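Chapter 5
Sorting Household Goods

Every storeroom, kitchen and classroom cupboard depends on someone deciding what belongs with what. In this chapter we look at how that decision is made, starting with two items on a plain table. The method was set down by Mathis Lebrun for the training kitchen at Rardale and is still used there and at Hamel.

A sorter begins with what can be handled and seen: shape, colour, surface, printed labels. Purpose comes second. Beginners tend to do it the other way round, and they put things away by habit. 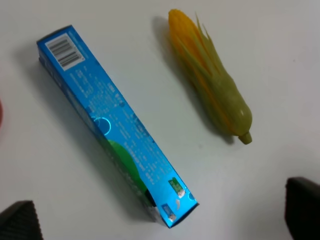
Figure 5.1 A toothpaste carton and a toy ear of corn on a white tabletop.

The carton is packaging. It has flat faces, so it stacks, and its barcode lets a stockroom record it without opening it. The corn has neither feature and must be sorted by eye.

12 shares 2 comments

Play food causes more trouble than any other group in the exercises at the end of this chapter. It copies the colours of real produce and is often filed with it — a mistake that matters in a shared kitchen.

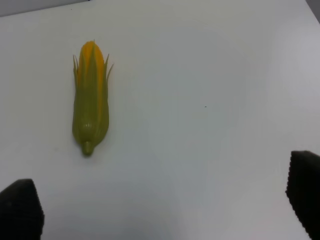

Sorting by material settles most of these cases. Plastic goes with plastic, whatever it has been made to look like. On the toy corn, the husk is moulded in green and its leaf tips end in fine points, so it should be stored where heavier items won't press on it. Record it under Toys, code 68, and move on to the next item.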